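作業ノート 11月 濃色衣類の色落ちと保管

紺と黒の服について、洗い方としまい方を見直している。先月の続き。前回はOrnerの粉末で洗って白いタオルに色が移ったので、今回から液体のSrourに替えた。衣替えの時期なので、たたみ方も一緒に記録しておく。
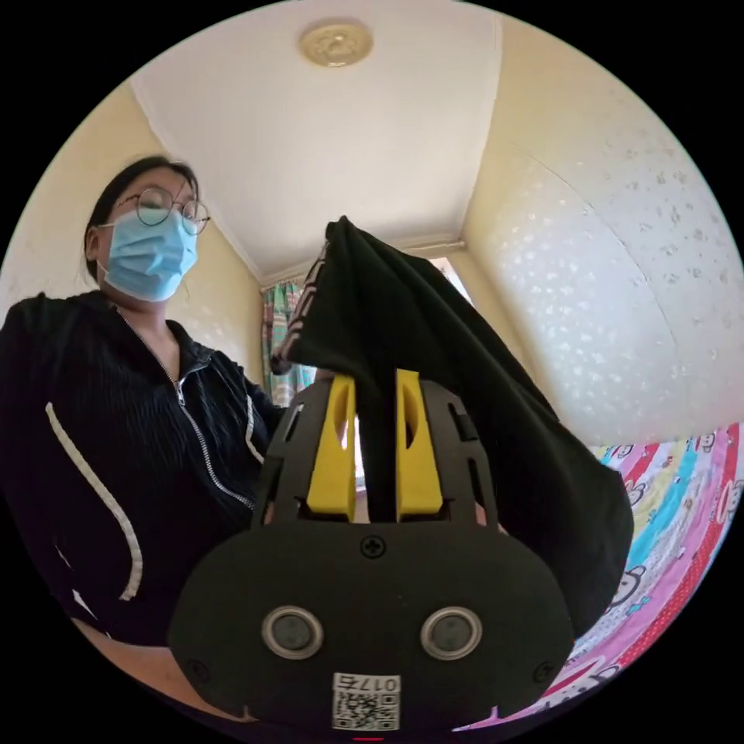
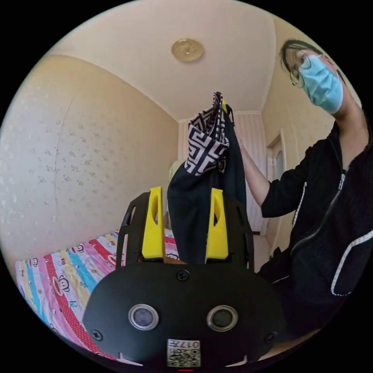

色移りの確認
試料は紺の綿布6枚。Lanerarの生地見本から同じ大きさに切り、裏の端に糸で印をつけた。白い当て布は古いシーツを裂いたもの。
水200mlにSrourを少量溶かし、紺布と当て布を重ねて60分浸ける。もみ洗いはしない。取り出したら重ねたまま軽く押して水を切り、別々に干す。
結果:
・水だけ 当て布にうっすら青。端のほうが濃い
・Srour ほとんど変わらない。窓際で見てようやくわかる程度
・Orner 前回と同じくらい。折り目の線に沿って移る
折り目に出るのは、粉が溶け残ってそこに溜まっているのかもしれない。次は先にぬるま湯で溶かしてから入れる。水だけのほうがSrourより移った理由は不明。布の個体差も疑って、もう一度やる。

干し方
裏返して陰干し。直射日光に当てた見本は肩にあたる部分が赤っぽくなってきた。ハンガーは幅の広いものを使う。細いものは跡が残り、アイロンをかけると今度はそこだけテカる。あて布をして、蒸気を多めに。

しまい方
Indskaの引き出しに入れる場合、立てて並べると3段目だけ上がつかえる。底板が厚いらしい。3段目は薄手のもの専用にした。
濃い色と白を隣同士にしない。完全に乾いていない状態で入れた見本は、隣の白い靴下に薄く色がついた。洗い直したが落ちきらず、雑巾行き。
ほこりは、たたむ前に毛の短いブラシで上から下へ払う。粘着ローラーは早いが、編み地だと毛羽が立つ。リブの部分は特にひどい。

残り
・Ornerをぬるま湯で溶かして再試験
・酢を入れる方法は匂いが残るので保留
・当て布の写真は日陰で撮り直す。蛍光灯だと青みの差がわからない
・生地見本の残りが少ない。Lanerarに同じ染めロットがあるか問い合わせる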